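Last revised October 2018. Applies to all units in the Kollano building. Questions not covered below go to Anastasia Economou at the Cirton management office.

## Water and Plumbing FAQ for Residents

### Where is the shutoff valve for my unit?

In the hall closet, behind the access panel at floor level. The red lever is cold, the blue-gray lever is the hot return. Both are quarter-turn ball valves: lever in line with the pipe is open, lever across the pipe is closed. Do not force a lever that will not move. Call the office.

### Can I shut off water to one fixture only?

Yes, for sinks and toilets. Each has its own stop valve where the supply line leaves the wall. These are multi-turn valves and close clockwise. Showers have no separate stop and need the unit shutoff.

### What is the normal water pressure?

The reducing valve on each floor is set to 58 psi or lower by the plumber, and residents should not adjust it. If pressure drops at one faucet only, unscrew the aerator and rinse it. If it drops throughout the unit, check with a neighbor on the same riser before reporting.

### Why does the hot water take so long in the morning?

The recirculation pump runs on a timer. Outside its hours, water in the branch line has to clear before hot water arrives. Units at the end of the east corridor wait longest. Pump hours were extended in May and will not be extended again this year.

### How do I check for a leaking toilet?

1. Remove the tank lid and put a few drops of food coloring in the tank.
2. Wait 30 minutes without flushing.
3. Look in the bowl. Color in the bowl means the flapper is leaking.

Replacement flappers are free from the office. Bring the old one, as two sizes are in use. Residents may fit the part themselves or request a visit.

### My toilet runs for a few seconds every hour or so. Is that the same problem?

Usually. The tank loses water slowly and the fill valve tops it up. Do the dye test first. If the bowl stays clear, look at the overflow tube: the water line should sit one inch below the top of it. If water is going over the tube, lower the float.

### May I use in-tank cleaning tablets?

No. Chlorine tablets harden the flapper and the fill valve seal. Damage traced to tablets is charged to the unit. Bowl cleaners applied under the rim are fine.

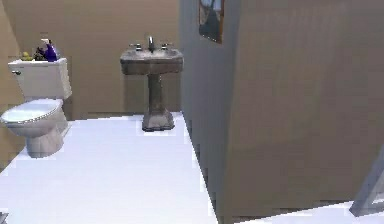

### What can go down the drain?

Water, soap and toilet paper. Wipes labeled flushable are not accepted in this building – the horizontal run in the basement has a shallow slope and they collect there. Cooking grease goes in the trash in a closed container.

### Can I replace a faucet or showerhead?

Showerheads, yes, without notice. Keep the original and refit it when you move out. Faucets need written approval, and the work must be done by Nikolaidis or another licensed plumber on the office list.

### How is my water bill calculated?

Each unit has a submeter, read once a month. Usage is billed in steps of 100 gallons, with the remainder carried to the next month. There is a fixed service charge of $8. If a bill looks wrong, write to Aliki Margaritis in billing with the unit number and a current meter reading. Disputes must be filed within 34 days of the bill date.

### Who do I call after hours?

Dial extension 521 from the lobby phone or any unit handset. Use it for active leaks, sewage backup or no water at all. Slow drains and dripping faucets are handled during office hours – leave a message on the regular line.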